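Shared Table Kitchen, Hastbridge
Progress report to the Branent Fund, second quarter 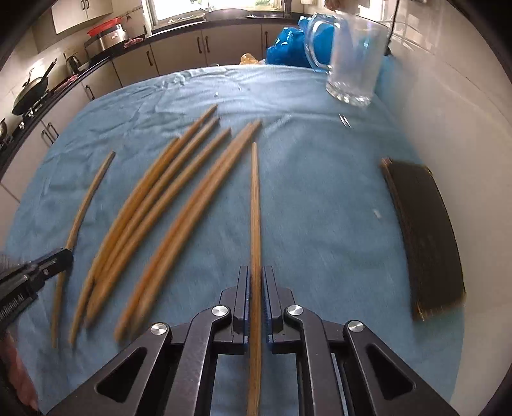

Erhan Çınar wrote back after our last update that he would like to hear less about the budget and more about the chopsticks, so this report begins with them! The wooden ones have become the thing people ask for first. They come in different shades, from golden orange to a reddish brown, and sorting them into pairs on the blue tablecloth is now how most sessions get going. It gives the early arrivals something to do with their hands while the rice cooks, and people who have never met end up talking over whether two sticks match.

Your grant paid for 100 pairs, bought through Lương in March, along with the tablecloths and a second rice cooker. We are using all of it. We have served 994 meals this year and 235 different people have signed in at least once, many of them from the Disville side of the river, where we had hardly any reach before. I'm really pleased with that.

A few things still need work. Storage is the big one - the chopsticks live in two tall jars by the sink, the jars get knocked over, and then the whole lot needs washing again. We have priced a shallow drawer with dividers and can cover it from what is left in the equipment line, if you are happy with that. Some of the older sticks have rough tips and we are pulling those out as we find them. We would also like a few shorter pairs for the children, who manage very well with the long ones but do drop a lot of noodles.

The noodle evenings filled up fast, so we are adding 7 more before the end of the year. The dumpling class is still waiting on a teacher. I have two people to call next week and will send you the dates as soon as one of them says yes - come and eat with us if you can!

Contact: Shared Table Kitchen office, Hastbridge | © 2020 Shared Table Kitchen | Back to top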